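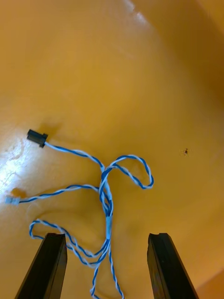 Figure 4.1 A twisted pair cable, blue and white, between the fingers of a gripper. Flexible parts like this one are the subject of Chapter 4.

Chapter 4
Parts That Bend

In the first three chapters all our parts were rigid. A block had a length, a width and a height, and when the robot had closed its fingers on the block, we knew where every corner of it was. The calculations in Chapter 3 depend on this fully. If you did the exercises at the end of that chapter, you have probably noticed how often we wrote "assume the part does not change its shape." In the present chapter we give up this assumption.

I would like to begin with a visit. Each January the robotics workshop in Lernmont opens its doors to students from the technical schools of the region, and one year I went there with a second-year class. The group had 10 students, two of whom wanted to become electricians and had come mostly for the free bus. We were received by Aisling Daly, who runs the workshop's sorting project. The project is called Randia, and its task is easy to say in one sentence: take small electronic parts out of a tray and put each one in the correct bin.

My students were a little disappointed when they heard this. They had expected welding, I think, or something with sparks. One of them, Gökçe, said quite loudly that her younger brother could sort parts into bins. Ms. Daly agreed with her. Then she asked the class to write down, before the demonstration started, which of the parts would be the most difficult for the robot. Most of the students wrote the circuit board, for the reason that it looked expensive and had many small things on it. Only two wrote the cable. 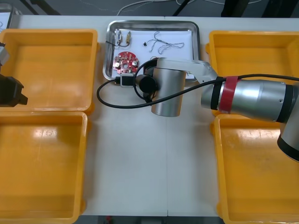 Let us think about the circuit board first, as the class did. It is round and it is stiff. If you push it on one side, the other side moves too, and by the same amount. Its outline may be complicated, with many small curves, but it is the same outline every time. Once the program knows the center of the board and the angle by which the board is turned, it knows everything that it needs for planning a grasp. In the language of Chapter 2, the board lying flat on the paper has three unknowns: x, y and the angle.

Now think about a cable. Where is its center? You can calculate an average of all its points, but it is possible that at this average point there is only air. What is its angle? One end can look to the left and the other end to the ceiling. If you push it in one place, a different place may move, or nothing moves, or a loop slowly opens somewhere that you did not touch. To describe its position completely you would need an infinite list of numbers. In practice we choose a finite list and accept an error. How long this list should be is a question that we will meet again in Section 4.3.

There is also the problem of crossings. When a cable lies over itself, the camera sees the upper strand and must guess about the lower one. People do this guessing without effort. A program does it badly, above all when both strands have the same color. A twisted pair makes it harder still, as every turn of the two wires around each other looks like a small crossing. Ms. Daly told us that in the first months of Randia the software reported knots in cables that were perfectly straight.

After the talk we were allowed to stand closer, behind a yellow line on the floor, and watch. The school's exercise sheet asked the students to record each attempt in a table, with one column for the type of part and one for the result. I recommend this habit to every reader who goes to an open day. When you only watch, you remember the funny moments. When you also write, you begin to see which kind of mistake comes back.

The discussion afterward was better than I had hoped. Philomena Ní Mhurchú, who teaches electrical installation at the same school as I do, asked why the bins were made of shiny plastic, if shiny plastic gives such trouble with reflections. It was a fair question. Ms. Daly answered that the customers' bins are shiny too, and that a system which works only over dull gray plastic is of no use to them. For the training of the recognition software they had collected 160 views of bins under different lamps. 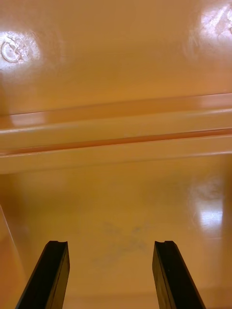
We should stay for a moment with this matter of reflections, for it will return in the laboratory work. A bright patch on a glossy surface is not a mark on the surface. It depends on three positions – that of the lamp, that of the surface and that of the camera. If the camera is mounted on the wrist of the robot, then it moves with each motion of the arm, and the patch moves as well. A scratch or a stain stays in its place on the plastic. So here is a simple test that a program can make: move the wrist a small distance, look again, and compare. What has wandered over the surface is light. What has stayed is dirt, damage, or a part.

For thin and pale objects the test is less reliable. A small white plug that lies inside a bright patch can disappear almost completely, and it appears again only when the camera has gone somewhere else. For this reason many systems look two times before they close the fingers. This costs time, and in Section 4.5 we will calculate how much.

On the bus home Gökçe asked me whether the robot would have less trouble if somebody simply put a stiff clip on each cable. I told her that a company named Allia sells exactly such clips, and she was rather annoyed that the idea was already taken. But her thought was a correct one. There are two general ways to handle a flexible part: we can make the robot more clever, or we can make the part less flexible. Engineers use both, often in the same machine, and the second way is usually cheaper.

What you will learn in this chapter

Section 4.1 introduces a simple model of a cable as a chain of short rigid pieces. Section 4.2 shows how to choose a grasping point near a connector, and why the middle of the cable is seldom a good choice. Section 4.3 treats the length of the chain and the error that comes with it. Section 4.4 is about crossings and loops. In Section 4.5 we return to the camera on the wrist.

Before you read on

Take a charging cable of your own and drop it on a table from the height of your hand. Draw its shape on paper as well as you can, and mark each crossing with a small circle. Note which strand is on top. Then lift the cable by one end, drop it again and make a second drawing. Keep both drawings, as you will need them for Exercise 2.

4.1 The cable as a chain

Imagine that we cut the cable into short pieces of equal length and connect each piece to the next one with a small hinge.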